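I bought the Zedura wire display stand in February because I was sick of my one nice bowl living at the back of a cupboard. It's the easel kind, thin black wire bent into a loop at the back, with two legs that come forward and curl up into little hooks at the ends. You pop a plate or a bowl on the hooks, lean it back, done. No screws, no assembly, nothing to lose down the sofa.

Mine came from Moriarty, the homeware shop, for £18, and I'll say straight off that I do like it. I've got a few moans too though!

**Plates:** lovely. A flat dinner plate drops in and stays put, and the wire is so thin that you mostly notice the plate (which is the whole point, I suppose). I've had one up on the dresser for weeks and even the door slamming hasn't shifted it.

**Bowls:** hmm. This is where you need to be fussy. A shallow one is fine, but anything deep and rounded puts its weight well forward, and the stand hardly weighs a thing itself.

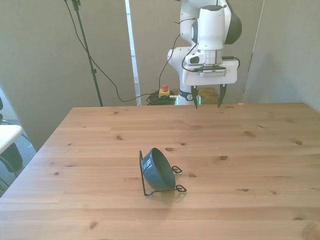

So with a deeper bowl I'd push it right back against the loop and then give the table a gentle nudge before you walk off. My friend Úna Hayes has the Alard version, which is chunkier and cost her £30, and she swears it never budges. It's also a good bit uglier, sorry Úna. I'd still take mine for looks.

The feet are bare wire, by the way, no rubber caps or anything. On a smooth wooden top they slide more than I'd like, so I've put a tiny blob of tack under each one and that's helped loads. A bit of tape would probably do it too, if you don't mind seeing it. 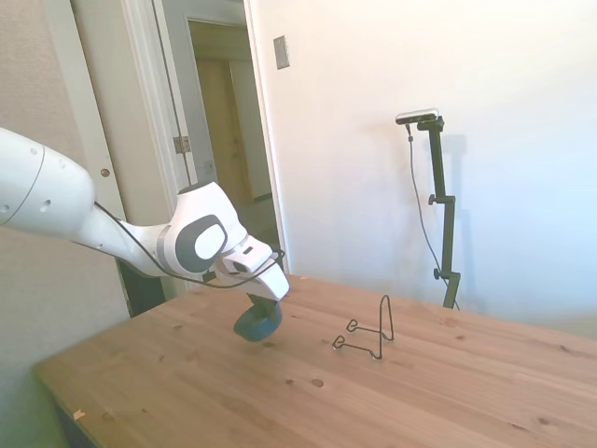
What else... the black finish has held up well, with no flaking where the wire bends, and that was my big worry after a cheap Diltex one I had before. It wipes clean in seconds. I do wish they did a wider size for serving dishes, I'd happily pay £40 for a pair of those.

Four stars from me. Buy it for plates, and try your bowl in it before you trust it with anything precious.
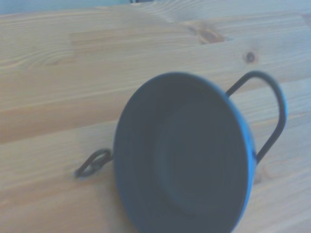 *Dark bowl and black wire, up close on the pine.*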